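Tips for getting a Lerkolis bench arm to put the groceries away

We've had the Lerkolis on hire from Sadowski in Ekley since October. It's a small tabletop arm with a two-finger gripper, meant for light sorting at a kitchen bench. The hire comes with 3000 picks before a service is due. These are the habits that have saved us time.

## Setting up the bench

- Use a plain, matte surface. Ours did poorly on a glossy white benchtop and much better on dark grey.
- Wipe up flour and crumbs before you start. Sugar in the finger joints is a nuisance to get out.
- Clamp the base before you switch it on.
- Do the calibration with the room lights you'll be using. If you change a globe, do it again.

## What it will and won't lift

- Boxes of tea, biscuits and stock cubes are fine.
- Tins are fine up to about 1000 grams. Malcolm Yeoman at the Skurnport depot told us to stay well under that for anything tall.
- Skip eggs, soft fruit and open bags of rice.
- Crisp packets slide out of the fingers. The grippier pads cost extra and we haven't tried them.

## Long, narrow boxes

- Put one out at a time, with clear bench on both sides so the fingers can come down around it.
- Keep the tray close but off to the side.
- It doesn't have to be square to the bench. The shortbread box is lying on a diagonal, and the wrist can turn to suit.
- Grip across the narrow width, near the middle.
- Use the light grip setting for thin cardboard.

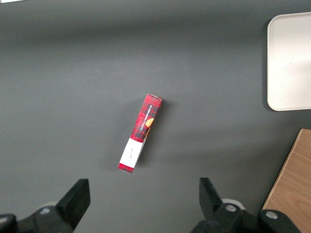

## Cleaning and upkeep

- Wipe the finger pads with a damp cloth, then a dry one. No spray cleaner.
- Check the screws every Thursday, or whichever day you do the bins.
- Error 222 means the grip motor wants a rest. Switch off at the wall and leave it until after lunch.
- Book the service early. Ekley was three weeks behind when we rang.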